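Usamos cookies propias y de terceros. Aceptar | Configurar

Preguntas frecuentes sobre los boles de acero Corico

28 de marzo de 2024

316 compartidos · 2 comentarios

¿Se pueden meter en el lavavajillas?
Sí. Conviene dejarlos separados para que el agua llegue a todo el interior. Si su agua es muy dura, séquelos a mano al terminar el ciclo.

¿Sirven para el microondas?
No. Tampoco deben ponerse sobre la placa.

¿Qué diferencia hay entre Corico y Usmont?
La serie Usmont lleva tapa y se vende suelta. La Corico se vende en juego y no tiene tapa.

¿Cómo quito las manchas blancas?
Suelen ser de cal. Aplique vinagre rebajado con agua, espere unos minutos, aclare y seque con un paño suave. No use estropajo metálico ni lejía.

¿Es normal que el interior pulido muestre franjas marrones o beis?
Sí, son reflejos de lo que hay cerca. Incline el bol y cambiarán de sitio. Si una marca no se mueve, límpiela como se indica en la pregunta anterior. 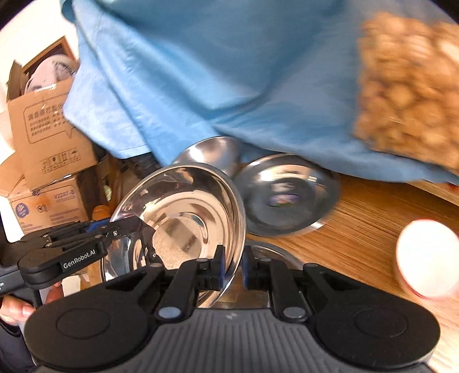
¿Puedo comprar un bol suelto?
De la serie Corico, no por ahora. Volveremos a tener juegos completos en abril.

Suscríbase a nuestro boletín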